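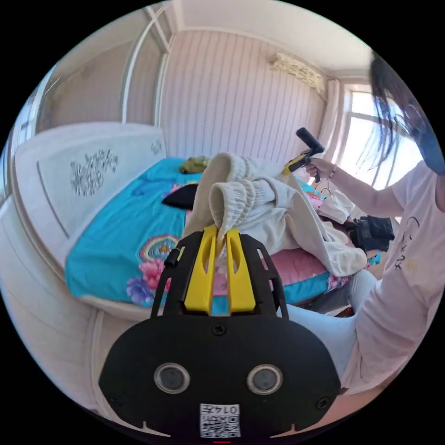 Notes for session three, town time. Updated November 2024, replaces the old sheet, throw that one out.

Bring: last week's map, a pencil, something warm. We go outside for the second half if it's clear. If it's not clear we do the parish accounts indoors.

## Where we left off

Market charter, the two fires, the bell. Main point was that the bell in Phelan rang for *events* — gates, market, fire, funerals. It did not ring the hour until much later. So who knew what time it was? Mostly people went by the sun, and by each other.

Today: the noon mark on the south wall of the old grain hall, and what happened to it when the railroad came.

## The noon mark

Small brass line set into the stone floor of the porch. Hole in the plate above it. At local noon the spot of sunlight crosses the line. That's all it does, once a day, if there's sun.

Things to know:

- it gives *local apparent* noon, meaning the moment the sun is due south of that porch. Not the noon on your phone.
- the spot lands close to the wall in June and far out in December. Same line, different place on it. The December end is the worn one, look for it
- the plate has been moved at least once. Old screw holes to the left of the present ones
- no numerals anywhere on it. People expect numerals.

First mention is in the grain hall accounts, entry 502: "to the mason for setting of the noone line." No price given, the corner of the page is gone. Copy is in your packet, page 8. The handwriting is bad but the word "line" is clear enough once you've seen the other l's.

## Why sun time and clock time disagree

Two seperate reasons and everybody mixes them up.

**Longitude.** Sun moves west across the country, one degree every four minutes. Ziltia is east of us and gets noon first. Woltis is west and gets it after. Before the railroad each town simply had its own noon and nobody's was wrong.

**Equation of time.** Earth's orbit is a bit oval and the axis is tilted. Put those together and the sundial runs ahead of the clock part of the year and behind it for the rest. Early November it's ahead by a little over 16 minutes, mid February behind by a little over 14. Four days a year they agree.

So to get from the brass line to your watch: correct for longitude, correct for time of year, then add an hour if it's daylight saving. Worked version on the back of the packet. Do the one for today's date before we go out — it takes five minutes and then you know when to be standing in the porch.

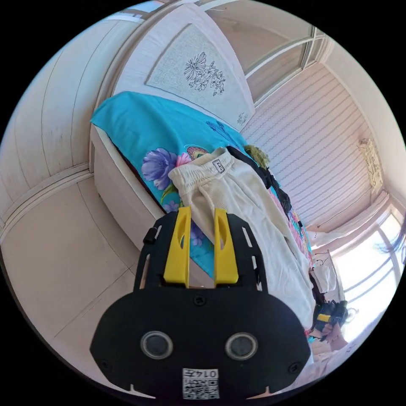

*Cream-colored pants on a bed, small tag at the waistband.*

## The clock argument

The hall trustees bought a turret clock from Zovel. Secondhand, one hand only, hours. It was set by the noon mark whenever there was sun, and drifted in between. Long cloudy spell = clock well off. Letters in the town book complain about this, mostly from people who had missed a coach.

Then the railroad. Station clock kept railroad time, sent down the wire. Grain hall kept sun time. They are 80 yards apart and you could see both from the fountain.

What people did about it:

1. Shopkeepers by the station switched right away.
2. Market kept the hall clock. Tolls were charged by it, so changing the clock changed who paid.
3. Church stayed out of it for a while and then went with the station, no explanation in the minutes.
4. A few private notices print both: "six by the hall, by the station somewhat later." Lovely things, two in the packet.

The petition to keep "the towns own noon" has 1,213 names on it. Be careful with that number. Same hand signs whole blocks of it in places, and some names turn up twice with different spellings. It's still a big petition for a place this size, but don't write in your essay that that many people signed. Write that that many names appear.

The hall clock did go over to railroad time in the end. The minutes give it one line. The noon mark was left alone and has been telling the old time ever since, whenever the porch door is open.

## Sources, quick

- Hall accounts: good, dull, gaps. Missing a run of years after the second fire
- Town book: complaints, so it leans toward things going wrong
- Newspaper notices: great for wording, poor for dates. Check the masthead, the binder put some in out of order
- The mark itself. It's a source! Wear, holes, position. Sketch it

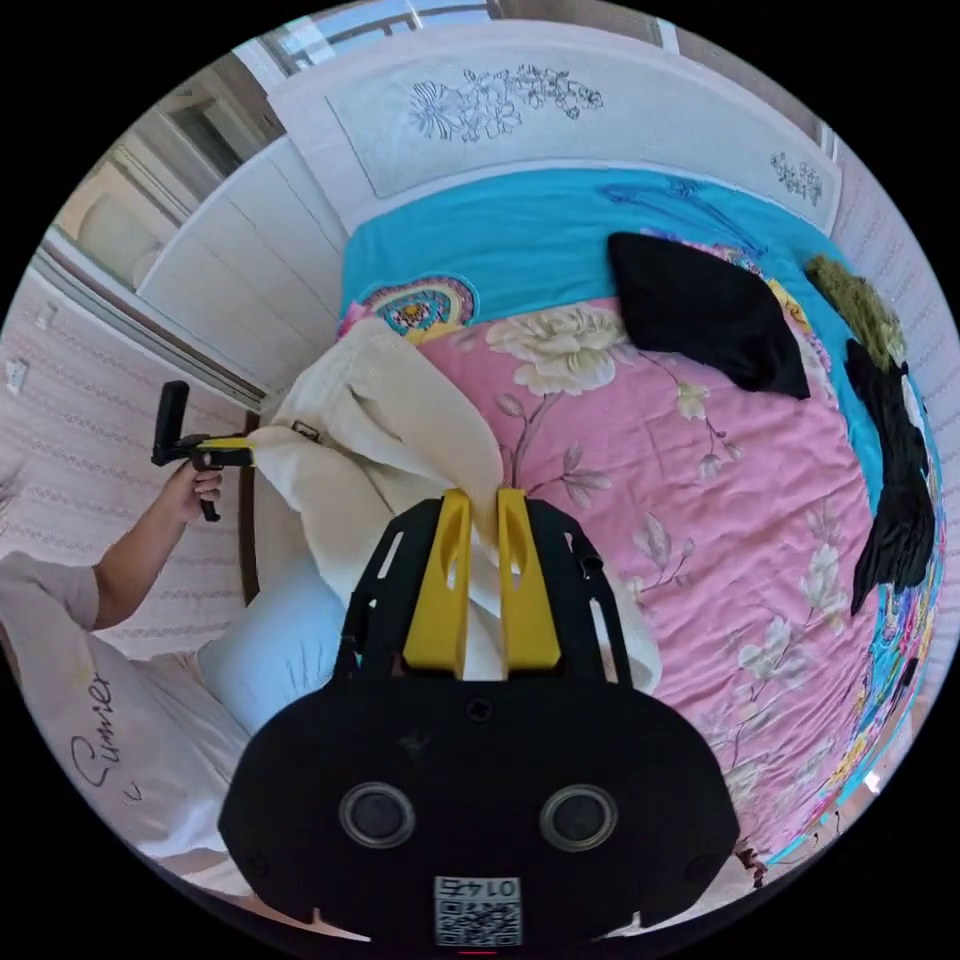

One of you wrote in after the last session to say that the petition might have been about the tolls all along and the noon business was just the polite way to put it. Good thought, and the toll books would be where to test it. Look at whether the same names show up in both. I'd also look at streets — the signatures from near the station are the interesting ones, they had the least to gain.

## In the porch

- Stand to the side, please. If you block the hole we all miss it
- Mark the spot's *center*, not its edge. It's fuzzy, maybe a thumb wide this time of year
- Note watch time when the center crosses the line, to the nearest half minute
- Compare with your worked figure. A minute out is fine. Ten minutes out, you've probly got the equation of time backwards, change the sign and try again

## For next time

Read the two Woltis letters (packet, at the end). They had a sundial on the bridge and handled the railroad very differently. One page on why, typed or handwritten, don't mind. Use at least one thing from the accounts and one thing you saw in the porch, or from the sketch handout if we got clouded out.

Library copy of the town book is short loan only, so share. Packets that are missing the back page, tell me and I'll reprint.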